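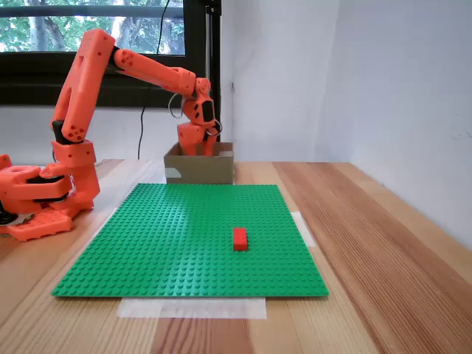

The table by the window, small cardboard box on top

Home & Garden > Draughts and Damp

Thread: Secondary glazing film, does anyone have real numbers?

pellmell
Thinking of doing the big window before November. The DIY shop is selling the Testari film kit and the box promises a "noticeably warmer room". Noticeable to whom? Table stays where it is, so I need something I can fit by leaning over it. Has anyone measured anything, or is it all vibes?

gasketgreg
I've used the film three winters running in a Victorian terrace. Works fine. Clean the frame, stick the tape, hairdryer, done. You do feel it.

pellmell
"You do feel it" is my problem. I felt warmer after I bought a new dressing gown as well. Did your bills go down?

gasketgreg
Couldn't tell you. We had a new boiler the same year.

pellmell
Right.

marshwiggle
Had Drerard round to quote for proper secondary panels. 219 quid for one window, and that was before fitting. The chap held a lighter up to the frame and the flame wobbled, which apparently proved I needed panels. It proved I had a gap. I bought a roll of foam strip and the flame stopped wobbling. Do that first.

Omolara Anozie
Draughts and heat loss through glass are two separate things and this thread is mixing them up. Foam strip stops air coming in round the edges. Film traps a layer of still air against the pane, so the glass side is what it helps with. If your window is single glazed you'll want both. If it's already double glazed I wouldn't bother with film at all.

marshwiggle
I'm not mixing anything up, I'm saying one costs next to nothing and the other has a man in a van.

Omolara Anozie
Fair, but pellmell asked about film.

pellmell
Single glazed, dark frame, rented. Landlord says there's "no evidence" of heat loss, and yet he won't say what evidence would do. Does the tape lift the paint when you pull it off? The Testari leaflet says "removes cleanly from most surfaces" and most is carrying a lot there.

gasketgreg
Never had a problem.

tup_and_ewe
I have. Took a strip of gloss off the sill as long as my arm. Old paint, mind. Warm it with the hairdryer first and pull slowly, and try a bit in a corner before you do the lot. 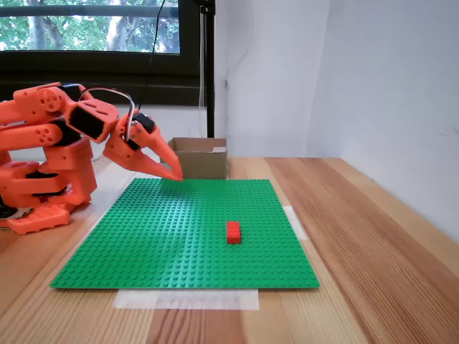
Measuring and Testing

pellmell
OK, I've bought a pair of cheap thermometers. Plan is 4 nights without film and 4 nights with, one thermometer on the sill and one on the far wall. Heating off at the same time every night.

Omolara Anozie
Not long enough. The weather will swamp it. Write down the outside temperature too, and swap the thermometers over halfway in case one reads high.

tup_and_ewe
Simanjuntak used to have a calculator on their site where you put in the window size and it told you the saving. I put in a window 40 metres wide for a laugh and it said I'd save money by moving the sofa. Make of that what you will.

marshwiggle
Those calculators always end with a button for booking a visit.

gasketgreg
You could just put it up and see if you're cold. It's a few quid's worth of plastic, this isn't the moon landing.

pellmell
I've been told to "just see" about a dehumidifier, a radiator fan and foil behind the radiators. All three are in the cupboard. I'd like to know before the next thing joins them.

Omolara Anozie
Foil behind a radiator on an outside wall is worth having, for what it's worth. Get it back out.

pellmell
It was on an inside wall.

Omolara Anozie
Ah.

tup_and_ewe
Watch for condensation between the film and the glass. Mine fogged up by the second week and stayed that way until spring. Wipe the pane bone dry before you seal it.

gasketgreg
Mine doesn't fog. Are you drying washing in there?

tup_and_ewe
It's Rarncombe. The whole village is damp.

pellmell
Will start the first run tonight and post the readings when I've got both lots. Making it 6 nights each.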